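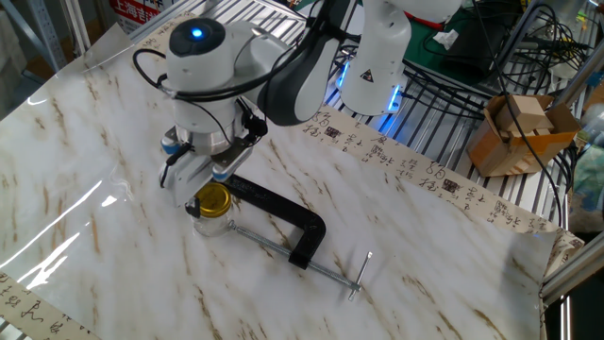
How to Cover an Old Tabletop with Adhesive Film

Posted in March by the Raju home page, Vutham

When we moved into our apartment in Vutham, the kitchen table was already there. It is a strong table and the legs are good, but the top had many burns from hot pots and one long scratch which caught the crumbs. A new table of the same size was too expensive for us at that moment, so I decided to cover the top with self-adhesive film. I have now done three tables in this way and also one shelf. The first one was bad. I write down the way that works for me, with the mistakes I made.

I chose a marble pattern with brown veins. A pattern with veins is kind to the beginner, and small faults get lost in it. A plain white or plain black film shows every grain of dust under it, and I do not recommend it for the first table.

What you need

One roll of adhesive film. Mine was a Pindis roll of 2000 mm, and my table is 1215 mm long, so I had enough left for a mistake and for testing.
A knife with new blades. Please buy new blades also if you think the old one is good.
A plastic card or a felt squeegee.
A metal ruler, as long as you can find.
Wood filler, fine sandpaper, a sanding block.
Dish soap, a spray bottle, two clean cloths without lint.
A hair dryer.
A thin needle.
Masking tape and a pencil.

Measure before you buy

Measure the length and the width of the top, and then the thickness of the edge. My edge is 16 mm. The film must cover the top, go down the edge, and turn under the table by the width of two fingers. You need this on all four sides. Many people measure only the top and then the film stops at the corner, where hands and sleeves rub it every day.

If the table is wider than the roll, you will have a seam. Put the seam where you do not sit. Check the direction of the pattern too. On my second table I turned one piece the wrong way and the veins ran across each other. My family says they do not see it. I see it every morning.

Prepare the surface

This part takes more time than all the others together. Remove everything loose from the top: old varnish flakes, glue, pieces of stickers from children. Wash it with warm water and a little dish soap, then wash again with clean water only. Soap which stays on the wood makes the glue weak.

Fill the holes. I used Bonwood filler, the one in the small tub, and pressed it in with the plastic card. Fill a little higher than the surface, let it dry as long as the tub says, and sand it flat. Close your eyes and pass your hand over the place. If your fingers can find it, the film will show it.

Sand the complete top lightly, also the parts that look good. You do not need to go down to the raw wood. Wipe off the dust with a damp cloth and wait until the table is fully dry. I leave mine for one night. If the wood is raw or very thirsty, put one thin coat of primer and wait again. On raw chipboard without primer, the film came off in my hand after a month.

Close the windows before you begin with the film, and switch off the fan. Do not wear a wool sweater.

Cut the film

Unroll the film on the floor with the pattern down. Most films have a grid printed on the backing paper, and this grid is more honest than my ruler work. Draw your lines there with the pencil. Cut with scissors for this first cut, it does not need to be beautiful. Leave extra on every side.

A film that was rolled for a long time wants to roll again. Let it lie flat under some books for a few hours. In winter I put it near the radiator, never on it.

Lay the film dry first

Put the piece on the table with the backing paper still on. Move it until you like where the veins go. Make a small pencil mark on the underside of the table at two corners, and fix one short side with masking tape so that it cannot move. Now you have a hinge.

Stick it down

1. Go to the taped side. Lift the film and peel back only a hand's width of the backing paper. Fold the paper with a sharp crease.

2. Press this strip on the table with the flat hand, from the middle to the left and from the middle to the right. Look if it is straight. If it is not straight, lift it now. Later you will not have the courage.

3. Take off the masking tape. With one hand pull the paper slowly from under the film, and with the other hand push the squeegee from the middle to the sides. Do a small strip, stop, look, and do the next one. It is much easier with a second person who holds the film up at the far end.

4. When you see a large bubble or a fold, stop. Lift the film back to this place, slowly and at a low angle, and put it down again. If you pull fast or straight up, the film stretches and will never be flat again.

5. For thick vinyl films, you may spray the table with water and one drop of dish soap. The film then floats and you can move it. After this you must push out all the water with the squeegee and wait a full day. I do not use this on wood that is not sealed.

6. At the end go over the complete surface with the squeegee wrapped in a cloth. Press stronger than before.

Small bubbles

Wait before you attack them. Some of the very small ones go away in a few days without any help. For the others, make a hole with the needle at the side of the bubble, not on the top of it, and push the air to the hole with your thumb. Warm the place a little with the hair dryer and press again. Do not cut a cross with the knife as I have seen in some advice. The four small corners collect dirt and become gray.

Edges and corners

Do the long sides first. Warm the film with the hair dryer until it is soft, fold it down over the edge, and hold it there with your palm until it is cool. Then fold it under the table and press again. The short sides come after.

For the corners I do it like a present. Cut away a small triangle of film under the table so that the layers do not become too thick, fold one side in, warm it, and bring the other side over it. On a round corner there are no folds. Warm the film well, pull it a little, and go around in small steps. If a small crease remains, put it underneath, where only the dog will look.

Where the film must end at a visible line, for example against a wall or a metal strip, trim it 2 mm short. A film that touches a wall will be pushed up each time you clean.

Glossy film needs more attention at the edges than matte film, as the light makes every unevenness visible. In the picture after this paragraph you see a glossy one with its left edge curled up a little, and the strong reflection on this same side. If an edge rises on your table, clean under it with a cotton swab and a bit of alcohol, let it dry, warm the film, press, and put a weight on it for the night. If it rises again, a thin line of contact glue helps.
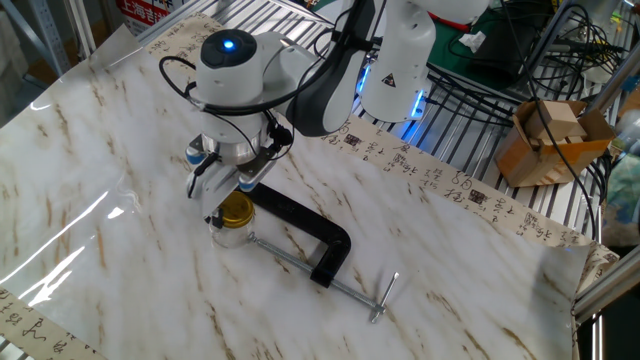 The first days

Do not put anything heavy or hot on the table for two days. The glue needs time until it is strong. I also do not wash it in this time, only wipe with a dry cloth. Press the edges again with the thumb each evening, it takes one minute.

Cleaning and daily use

A soft cloth with water is enough for most things. For grease use dish soap. Do not use scouring powder, the rough side of the sponge, or acetone. Turmeric and red wine should be wiped off right away, and with turmeric even this is not always enough on a white pattern.

Always use a trivet under pots. The film can shrink from heat, and then it pulls away and leaves a ring that you cannot repair. Do not cut bread directly on it. If you screw or clamp something to the table, a meat grinder for example, put a piece of cardboard between the metal and the film.

How to repair a cut

Keep your leftovers. Find a place in the leftover piece where the pattern is similar, lay it over the damage, and cut through both layers at the same time with a fresh blade. Follow a vein if there is one near. Take out the damaged piece, put the new one in the hole, and warm it. If you cut along a vein, the repair is very difficult to find later.

How to remove the film

Warm it with the hair dryer, begin at a corner, and pull slowly and flat. The glue that remains comes off with cooking oil left on it for an hour, and after that soap and water. Test the oil in a hidden place if your wood is not varnished. Rented furniture is best asked about before you begin, as old veneer can come off together with the film.

Related articles

Covering kitchen shelves with leftover film
Which wood filler for which hole
Fixing a table that rocks
How to remove sticker glue from glass and wood
Oil or varnish for a dining table

Last updated: September 20, 2025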